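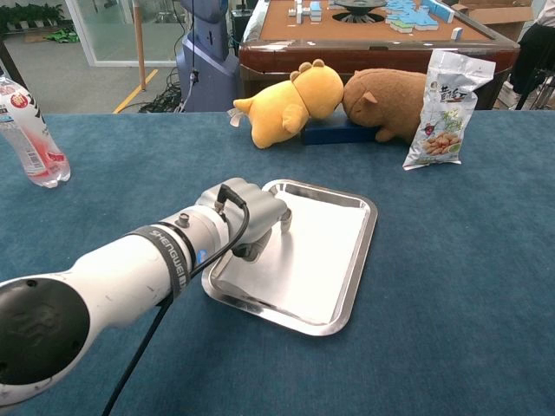 Abbildung 1

3.2 Übergaben und Tonfall auf den Stationen

Was mich an unseren Gesprächen in Werdale wirklich überrascht hat: Über den großen Krach redet kaum jemand gern, über die kleinen Sticheleien dafür stundenlang! Wir hatten 1.325 Freitextantworten aus der Befragung vom Januar auf dem Tisch (ich habe sie alle gelesen, teils zweimal), und immer wieder ging es um die Übergabe am Morgen. Wer wird unterbrochen, wer wird geduzt, obwohl man sich sonst siezt, wessen Frage bleibt einfach liegen?

Kodiert haben wir zu zweit nach dem Schema von Benier, das sechs Formen der Herabsetzung kennt. Zwei davon, Übergehen und Augenrollen, haben wir am Ende zusammengelegt, weil wir uns beim besten Willen nicht einigen konnten, wo das eine aufhört. Koyama trennt sie übrigens, und ich verstehe auch, warum – in kurzen Freitexten klappt das aber schlicht nicht.

Auf fünf Stationen gab es eine feste Ansprechperson für Beschwerden. Dort wurden die Vorfälle ausführlicher geschildert, oft mit Uhrzeit und Wortlaut. Ob es dort auch mehr Vorfälle gab, kann ich aus den Daten nicht ablesen. Die Auswertung nach Berufsgruppen, gerechnet mit Fovov, folgt in Abschnitt 3.3.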